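Equipment planning meeting, Wokcombe site, August
Start 2:00 p.m.

Present: Yiğit Tatlı (chair), Zorica Vasić (notes), two from the folding cell, one from purchasing by phone

**1. Last meeting's actions**

Purchasing has the revised quote from Krasniqi for gripper fingers. The Brileo service contract renewal went out for signature. The second work light was never ordered and is carried over.

**2. Second two-arm station**

Yiğit asked whether we commit to a second station this year or wait for next year's budget. The folding cell would like it this year, as garment work and towel work share one station now and every changeover takes up part of a shift. Purchasing said Hultton's lead time is 23 weeks from deposit, so an order placed now still lands after the holidays.

Agreed to ask Hultton for a price with and without the wrist cameras. We have spares on the shelf and may not need to buy them new.

**3. Spares and consumables**

Current budget line is $2,000 for the half year. Zorica reported 73 percent of it is spent, mostly on gripper fingers and camera cables. Krasniqi will take 5 percent off if we order 50 pairs of fingers at once. Yiğit doesn't want that many on the shelf until we know whether the second station takes the same part. Held until Hultton answers.

Cables: the folding cell asked for right-angle connectors on the next batch. Purchasing to check the price difference.

**4. Garments for folding work**

The cell wants more shirts in plain colors and more sizes. The red ones with white sleeves are fine to keep using. Purchasing asked if used stock would do. Yes, if it is washed and the care labels are still on.

**5. Work surface**

Discussion of whether to recover the gray surface or buy a new top. Yiğit prefers to recover it in the same fabric so that new work can be compared with old. The folding cell asked for a spare cover as well. Zorica to get one quote for both.

Red shirts on the gray surface:

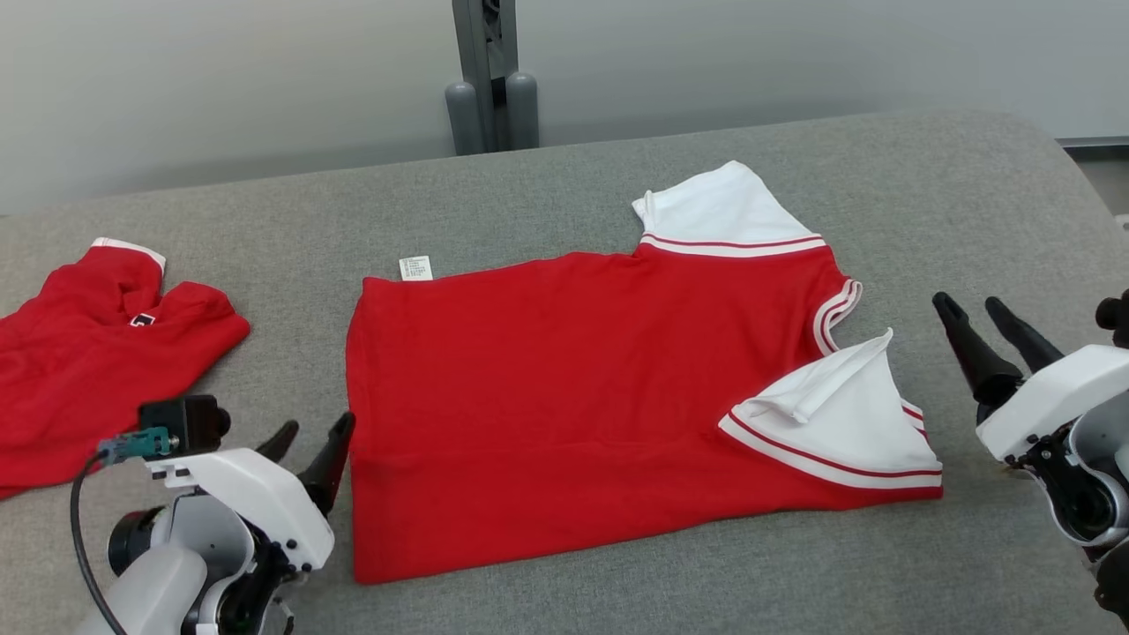
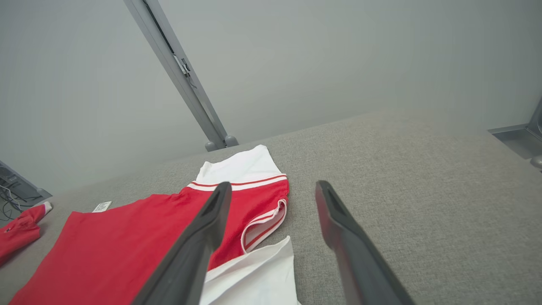

Purchasing needs the surface measurements before calling the upholsterer. The folding cell will send them.

**Actions**

- Yiğit: write to Hultton for both prices, and ask which fingers the new station takes
- Zorica: quote for recovering the top plus one spare cover
- Purchasing: connector price, work light, used shirts
- Folding cell: surface measurements, list of shirt sizes

Next meeting when the Hultton price is in. Closed 2:50 p.m.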